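3.2 Wear of the shared bins

The bins at the Phetsri site are used for small goods of mixed type, which come without inner packaging. Each bin is emptied by hand every Sunday and wiped with a dry cloth. In our earlier survey, 669 bins were checked, and more than 40 were taken out of use for bent walls. The state of the inner surface was not recorded at that time. Figure 4 gives one bin with its contents.

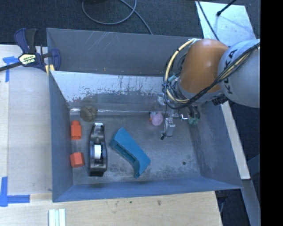 Figure 4. Metal bin with mixed small goods.

Surface wear is important for the store because a worn bin is harder to wipe and its label color is difficult to judge. We graded each inner face separately, on a scale from 1 (like new) to 5 (coating mostly lost). The faces of one bin do not always wear in the same manner. In Figure 4 the light surface of the slanted panel at the back has worn away into gray patches along its lower edge, while the left wall is smooth and the floor has pale, cloudy stains. For this reason a single grade for the whole bin, as proposed in the Hutari guideline, was not used in our study. Scratches near the upper edge were noted but did not change the grade.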